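4. What people said about mugs

4.1 Starting with the word "mine"

I'd planned to open this section with plates, because plates are what the interview guide opened with. The interviews had other ideas. In both buildings people answered the plate questions politely and then wandered off to mugs, and once they'd gotten there it was hard to bring them back. So I'm going to follow them and pick up the plates in 4.3.

As a reminder from Section 3, I talked with 36 people who share a kitchen at work. Most of them came from Londimier, the older of the two buildings, where each floor has its own kitchen and the dishes drift up and down the stairs. The rest came from Grelluver, which has one big kitchen next to the mail room. I also had the kitchen diaries, which come to 1000 entries (I stopped taking new ones when we hit that number, and I'm still a little sorry about it, since a couple of the late ones were wonderful).

The word I listened for was "mine." I didn't put it in any question. I asked things like "What do you usually drink out of here?" and "What happens if it's not there?" and waited. What I got was a surprisingly wide spread of meanings. Some people said "my mug" about something they had brought from home. Some said it about a mug the company had bought by the box. And a few said "my mug" about any mug that happened to be in their hand that morning, so that "my mug" could be a different object every day without anyone finding it odd.

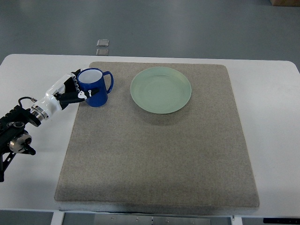 Figure 2. Tableware of the plain kind: a blue mug. The pad on the tabletop is carpeted, beige-gray.

I ended up with two working terms for this, and I'd like to keep them loose. A brought mug is one that came into the kitchen with a person. A settled mug is one that was already part of the kitchen and has come to be linked with a person through use. Settled mugs are the ones I care about most here, since there's no purchase and no gift behind them. There is only a habit, and other people's willingness to go along with it.

How does a mug settle? From the diaries, it looks slow at first and then pretty fast. A person picks the same one for a while, for reasons they usually describe as small. It was closest. The handle fit two fingers. It didn't have the dentist's logo on it. Then somebody else notices and says something ("oh, that's yours, isn't it") and from that point on the thing is more or less decided. I have several diary entries in which the writer seems honestly surprised to be told they own a mug. One wrote that she hadn't known it was hers until a coworker apologized for using it. She added that after the apology she started to mind.

I love that entry and I've probably leaned on it too much in talks. But it does show the part that a survey would miss. The claim was made by the other person. She was handed it, and then she held on to it.

4.2 When the mug isn't there

Everyone I asked could tell me what they do when the usual mug is missing, and almost everyone told it as a little story with stages. First you look in the sink. Then in the dishwasher, and if it's running you stand there and feel annoyed at the dishwasher. Then you look at desks, though you pretend you're walking over to ask about something else. A man at Grelluver told me he carries a folder when he does this. I asked what was in the folder and he said it didn't matter.

What almost never happens is asking. I found only a handful of diary entries where a person said out loud, to the person holding the mug, that they wanted it back. Writing a note was more common, and the notes were always addressed to no one in particular. People were very firm that a note is different from asking. Surachet Sombatkul, in Londimier, put it this way: "A note is just the kitchen talking."

I think this is worth slowing down for. A settled mug gives you a claim that everybody respects and that you can't really press. As long as nobody tests it, it holds up fine. Once you have to say it out loud, you hear how thin it sounds — you're a grown adult saying that a mug belonging to your employer is yours because you like it. My interviewees knew this perfectly well. They laughed when they got to that part, and most of them lowered their voices too, even though we were in a closed room with the heater on.

Brought mugs behave differently. There the owner could ask, and people agreed that they had every right to, and they still mostly didn't. Several took the mug home over a long weekend and just never brought it back. Others moved it from the shared shelf to a desk drawer, which the diaries treat as a slightly unfriendly act. There was a whole thread of entries in November about one such drawer. I won't go into it, as the people involved would recognize themselves at once, but I'll say that it ended with a second kettle.

4.3 The plates, finally

Plates don't settle. That's the short version, and it held in both buildings with hardly any exceptions. People had preferences, for sure. At Londimier the small plates were liked and the big ones were left for cake. But I never heard "my plate" about a shared one, and when I tried the phrase out on people they thought it was funny.

My first guess was that this came down to handles and mouths. You hold a mug for an hour and you drink from the edge of it, while a plate just sits under the food. I still believe some of that. The trouble is that bowls should then land somewhere in the middle, and they don't. Bowls behave like plates, even for the oatmeal people, who are very attached to their oatmeal.

My second guess was time. A mug leaves the kitchen with you and spends the morning on your desk, where everybody walks past and sees the two of you together. A plate usually goes from the cupboard to the lunch table to the sink. So there's less chance for anybody else to make the link, and if I'm right in 4.1 that the link is mostly made by others, then that would matter a lot.
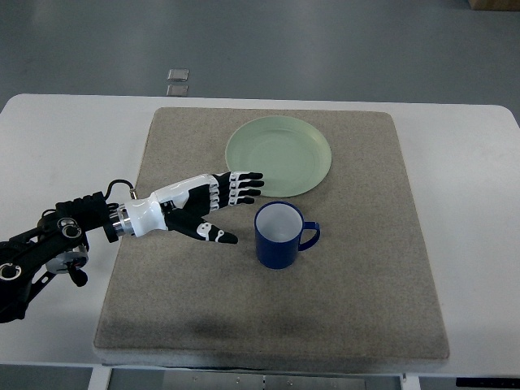
Montri Paisan disagreed when I read this part aloud, and said that I was giving far too much credit to the people walking past. In that version, a mug settles because it's used alone and a plate doesn't because lunch is eaten together, and you don't lay claim to things at a table where everyone is passing the bread. "You've got an explanation about being seen," the objection went, "and what you need is one about being on your own."

I went back to the diaries with that in mind and I have to admit it does pretty well. The few plate entries that come anywhere near a claim are from people who eat at their desks. One of them eats early, before the others, and writes about "the plate I use" with a good deal of warmth. On the other hand, she is also the person most often seen with a plate in her hand outside the kitchen, so my version can have her too. With the data I've got, I can't pull the two apart. A building where people drink coffee together and eat alone would do it. If you work in one, please write to me.

4.4 A word about matching sets

Partway through the diary period the kitchen at Grelluver got new dishes, a full matching set ordered from a supplier called Hubáček. The old mixed ones were boxed up and sent over to the Enau office. I hadn't planned for this, and at first I thought it had wrecked the study. If all the mugs look alike, there's nothing for a habit to grab.
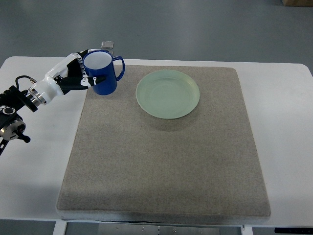

For the first while that's just how it went. The diaries from those weeks are flat. People wrote that they had coffee, and that was it. The word "mine" nearly disappears from the Grelluver entries, and the notes on the fridge go back to being about milk.

And then it crept back in. A mug got a tiny chip near the handle and someone started using that one on purpose. Another had a glaze bubble on the base that you could only find with your thumb. Someone else simply put theirs on the far end of the shelf every evening, and by the time I came back for the last round of interviews the far end of the shelf was a place that belonged to a person. When I asked what would happen if I took the mug from that spot, I was told, kindly, that I was welcome to, as a visitor.

I don't want to make more of this than it can carry. It's one kitchen and a short stretch of time, and some of the people had already had a settled mug before the change, so they may have just been carrying an old habit over. Still, it makes me doubt the idea that variety is what gets the whole thing started. If people are going to settle, they seem able to do it with very little to go on.

The Enau side of the story is thinner. The box arrived, it was unpacked, and within a short time the Enau staff were drinking out of mugs that people at Grelluver could still describe to me from memory, down to the wear on the rims. I only got to do two interviews at Enau, both by phone, so I've kept them out of the counts. One person there told me her mug had "always been here." I didn't correct her. The transcripts from those calls are in the appendix, after the floor plans.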